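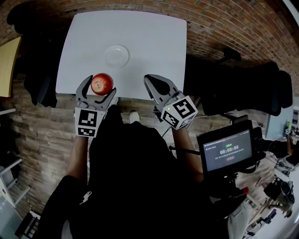 Pledthorpe house: work completed before departure

The handover list for the Pledthorpe house was closed on 26th January, four days before Trinidad Acuña and Nicanor Lagos left for Zistonport. Members who will use the house while they are away should read the notes below.

Water heater. The old tank leaked at the lower seam and was replaced. The new unit holds 200 liters and is set to the middle mark on the dial. The shutoff valve is now on the left side of the pipe, at knee height. The old valve under the stairs is still in place but no longer does anything.

Gutters. The rear run was taken down in October and rehung with a steeper fall toward the drain. One joint above the kitchen door still drips in heavy rain. Sealant is on the shelf in the shed.

Back gate. Both hinge posts were reset in concrete. The gate swings inward only. Lift the latch fully before pulling.

Garage door. The spring was changed by Rodrigues, who also fitted a keypad. The code goes out separately. The door needs 7 seconds to close, and a second press during that time will stop it.

Mail. Letters are being forwarded to Box 513, Clallgate. Parcels are not forwarded and should be placed in the hall closet.

The meter readings were written inside the fuse box door. Add yours on arrival and again on leaving.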